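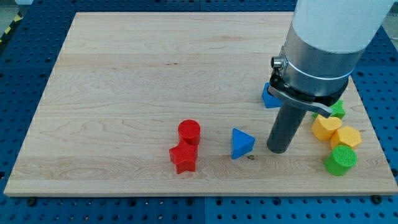

Do printed blocks need their own board?

5/28/21

The Skudarar shape blocks have been going out on loan from the Nutville toy library since April, and we have been asked more than once whether they are any good. The flyer that came with them makes some large claims. They are "a complete early geometry system", they "grow with the child", and they should be used on a "neutral natural play surface", which the same company will sell you for $114. The blocks themselves are $140 a set. That is a lot of money for coloured plastic, and we thought it was fair to poke at it a bit before the library buys a second one.

Start with the surface, as it's the part we were most doubtful about. The idea is that small shapes are easier to see and handle on plain pale wood than on a patterned or busy tabletop. On a blue pegboard top like ours this is hard to argue with. Holes all over, seams where the panels meet, and anything with a narrow base wants to sit half in a hole. Put a pale board down and the colours stand out at once, the reds especially. So yes, a board helps. Whether it has to be a $114 board is another matter. Any flat piece of light wood with a smooth face will do the same job, and most kitchens already own one. The seams where the strips are glued up don't bother anyone, and a bit of wavy grain is hardly going to spoil a child's grasp of triangles.

Two things to check if you are using a chopping board from home. Lay it on the floor first and press the corners, for a board that rocks will drive everybody mad. And leave out the ones with a juice groove. Blocks find the groove every time.

Now the blocks. They are printed, so they have the fine ridges you get from that way of making things. The flyer calls this "sensory texture". We'd call it the look of a printed part that has had no sanding, though to be fair the children we've watched do like running a fingernail across it, and the ridges give a small hand something to hold on to. The downside is cleaning. Jam gets into the ridges. A soft toothbrush and lukewarm soapy water got it out again, but we would keep them well away from the dishwasher, whatever your neighbour says about hers. The plastic used for this sort of printing can go soft in the heat, and the flyer says nothing at all on the subject, which we found odd given how much it says about everything else.

As for "grows with the child", we'd like to see some evidence. The claim is ages 5 to 11. The younger ones in our Bralldale group sorted by colour, stood a few blocks up, knocked them over and asked for the trains. That's a perfectly good half hour. An older child might get something out of copying a layout from memory, or drawing around the shapes and working out which ones fit together without gaps. We tried that and it held up better than expected. Beyond that we suspect the upper age was chosen by whoever wrote the box.

There is also a card of "guided challenges". Skip it. The first asks the child to "explore the balance of form", and nothing on the reverse is any clearer. Scatter the blocks on the board, leave the card in the tub and see what happens.

How do they compare with the old Angelovski wooden set, the one with the chewed corners? The wooden blocks are heavier and quieter to build with, and they stack better. The printed ones are brighter and the shapes are more unusual. If one goes missing, the company says it can make a replacement, which would be a real point in its favour. We have written to ask what a single block costs and how long it takes. No answer yet, and until there is one we're treating that promise the same way as the geometry system.

So the set stays on the shelf and you're welcome to borrow it. We won't be buying a second, and we won't be buying the board. If you take the blocks home, please bring them back dry, in the lidded tub, with the lid pushed down at all four corners. The last borrower's lid was on crooked and two shapes spent a week under a car seat in Bralldale.

Anyone who has a flat offcut of pale wood they don't need, big enough for a child to spread out on, can drop it at the Nutville desk during opening hours. Sanded edges, please, and no varnish that's still tacky.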